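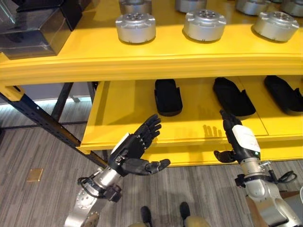

4.2 Setting the shelf reach on the Voria cell

1. Park the robot facing the shelf and bring both hands up to the lower shelf. Keep the cables looped loosely at the wrists.

2. Open the Reach page and load profile 9. This one is a joy to use — both arms pick up the shelf height together!

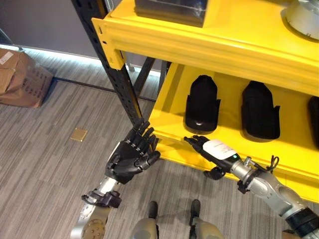 Do I have to redo this after swapping a hand?
Only for the arm you worked on. The other keeps its values.

3. Check the wire near each wrist for rubbing.

CAUTION: Press stop before you put your fingers near a joint.

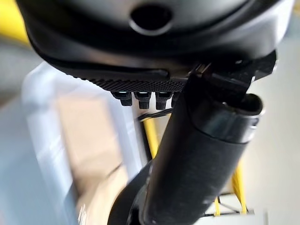 Then save, run the cycle 2 times at low speed, and enjoy how smoothly it goes.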